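Holiday Let Changeover Inspection – Lolta Cottage, Brernville
Checklist with comments, August 4, 2024

Used at each changeover and gone through in full twice a year. The last full inspection was in March. Items are marked OK, Action or Note.

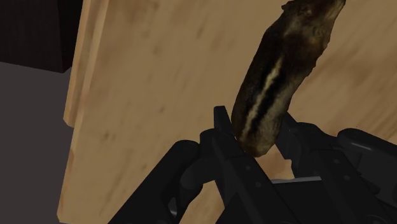
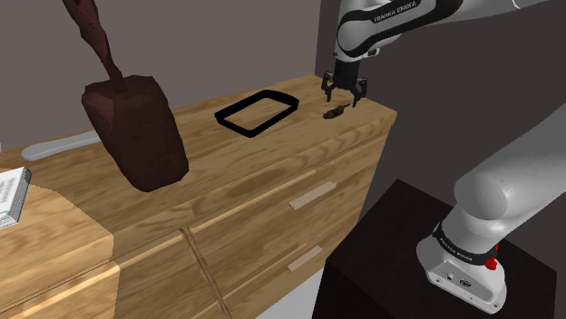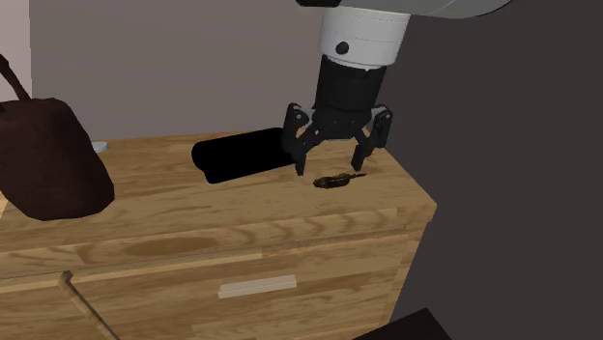 Posted by the Skotthorpe Lettings inspection desk

ENTRANCE AND HALL

1. Key safe opens and closes, code changed since last guests – OK
New code sent with the arrival message. The cover is stiff but shuts.

2. Front door lock and night latch – OK

3. Door opens from inside without a key – OK
Thumb turn fitted in March in place of the old mortice lock.

4. Hall floor free of trip hazards – Action
Back corner of the mat curls up. Replace with the heavier type used at Waaka Cottage. Mat taken up for now and put in the shed.

5. Smoke alarm, hall – OK
Tested with the button. Sounded upstairs as well, so the link is working.

KITCHEN

6. Heat alarm – OK

7. Fire blanket on its hook and within reach – OK
Previous guests had hung tea towels over it. Second hook put up by the back door for towels.

8. Cooker, hob and extractor – Action
Extractor filter greasy. Soak or replace before the next arrival. All four rings light. Oven door seal is worn at the bottom left but still closes properly.

9. Fridge temperature – OK

10. Plugs, leads and sockets – Action
Kettle lead has a nick in the outer cover near the base. Kettle removed. Spare kettle from the store cupboard put out, lead checked first.

11. Carbon monoxide alarm – Note
Works on test. The replace-by date on the back is next spring, so order one with the next batch.

SITTING ROOM

12. Wood burner glass, rope seal and door catch – OK
Swept in March. Certificate is in the house folder.

13. Hearth clear, log basket away from the stove – Action
Basket was against the side of the stove again. Moved back to the window wall. Ask for a line about it in the welcome notes.

14. Window blinds, cords secured – OK
Cleats fixed high on both windows.

BEDROOMS

15. Chests of drawers and wardrobes fixed to the wall – Action
Front bedroom: strap tight, both screws holding. Back bedroom: the strap is there but the wall plug has pulled out and the furniture can be tipped forward by hand. Refix into the stud, not the plaster. Room not to be let to families until this is done.

16. Drawers run freely and do not pull right out – Note
Top drawer in the front bedroom sticks in damp weather. Candle wax on the runners helped last time.

17. Bed frames and slats – OK
One slat had slipped out of its holder in the twin room. Put back.

18. Upstairs windows, restrictors fitted – OK
Front window restrictor checked with a firm push. No movement.

19. Bedside lamps – OK
One bulb replaced.

BATHROOM

20. Hot water temperature at basin and bath – Note
Bath tap runs hotter than it should for the first minute. Mixing valve to be looked at when the plumber is next at Waaka. Warning label put up meanwhile.

21. Shower head cleaned and descaled – OK

22. Outlets run through after any empty week – OK
Cottage was empty for six nights, but the taps were run anyway.

23. Pull cord, fan and light – OK
Fan is noisy. Guests have mentioned it. It does clear the steam.

OUTSIDE

24. Steps and handrail – Action
Second step down to the garden has a loose edge. Taped off on the left side. Mortar repair needed, dry day.

25. Outside light and sensor – OK
Stays on for 30 seconds, long enough to reach the door from the car.

26. Bins emptied, lids on – OK

27. Gate catch – OK
Oiled.

PAPERWORK

28. House folder complete – Action
Gas certificate present. The fire escape plan still shows the old kitchen door. Redraw and print again.

29. Accident book – OK
No entries since March.

COSTS APPROVED

Wall fixings and new strap, back bedroom: £14
Step repair: £186
Hall mat, filter and kettle come out of the usual supplies money.

Items 15 and 24 must be signed off before the next guests arrive. The rest can wait for the changeover after that. Send completed sheets to the Skotthorpe office, marked with the property number, 304.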